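### 3.2 Collecting demonstrations with the Katene gripper

The demonstrations were recorded by members of the Hondstead student robotics club over one term. Each student held the Katene gripper by hand and carried out short pick-and-place tasks, with the camera on the tool recording throughout. The target was 1000 demonstrations; 83 were later dropped after checks by B. Quinlan.

Close-range views proved the hardest to label. When a large, glossy object comes near the lens, it hides most of the background, and shading and small reflections are the main features left on its surface (Figure 4). 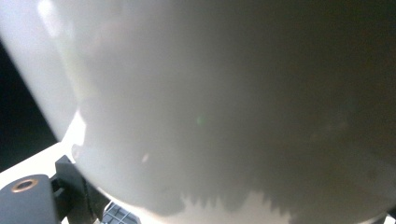
**Figure 4.** Close-range view from the gripper camera. A smooth white object fills most of the view, with parts of the gripper at the lower left.

Students were therefore told to label contact from the whole clip and to leave single views unmarked if they were unsure. Two students labelled each clip separately. Where they disagreed, the clip went to a third, whose choice was final. The training set used in Section 4 holds 600 clips.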